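# Driving the Arm by Hand: Our Simulated Tabletop Gallery

July 9, 2020

Welcome, and thank you for wandering over to this corner of the Kitden pages! We've been promising a gallery for a good while now, mostly to the folks who write in and ask what it looks like when a person teaches a robot arm a chore by steering it through the motions. All of it takes place in simulation, so you're looking at rendered rooms and rendered furniture, but the hands on the controls belong to real people, and they get tired and hungry and a bit silly toward the end of an afternoon just like anybody else.

The project goes by Korkell around here. The operator holds a controller, the arm in the simulated room follows along, and we save the whole motion from start to finish so that a learning program can study it later. We have 3,967 saved runs so far, and 807 of those came in during June alone, which was a very happy month for us (and a hard one on the office coffee supply).

## In close, fingers open
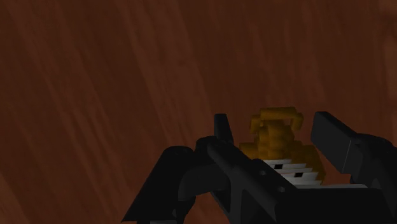 Going slow over the last little stretch is the first thing we ask of new operators, and it's the thing they forget first, too. The big swing across the room is easy and kind of fun, and then you get down near the wood and every small twitch of your wrist shows up in the recording. We tell people to let their shoulders drop, line the fingers up on both sides, and only then think about squeezing. If the approach comes in crooked, we'd much rather have you back off and try again than bump the thing across the table, although we do keep some of the fumbles. A program that has only ever studied perfect approaches doesn't have much to go on when one starts to drift.

Small, blocky shapes get plenty of practice time with us. They look simple until you try to decide which two sides you'd like to hold, and you'd be surprised how often two operators will disagree about that and both do a fine job of it.

## The whole table

Most of our operators keep a wide view up beside the close one and glance back and forth between them. It took me a couple of weeks to get the hang of that myself — I kept staring at the fingers and losing track of my elbow.
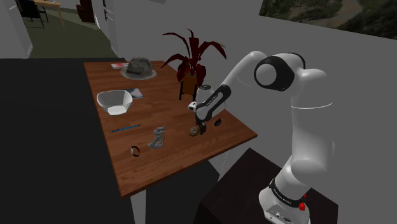

Reaching into a crowded tabletop is a different sort of job, and I'll admit it's my favorite. You have to think about the forearm and the wrist as well as the fingertips, and you learn to plan your way out before you start your way in. The Vasylenko controller we use now has a slow mode under the thumb that helps a great deal with this. I was a doubter when it arrived, and I've since come all the way around.

If you'd like to try steering for yourself, write to us through the Kitden contact page and we'll find you a spot. No experience is needed, and a first session is 2 hours with a good long break in the middle.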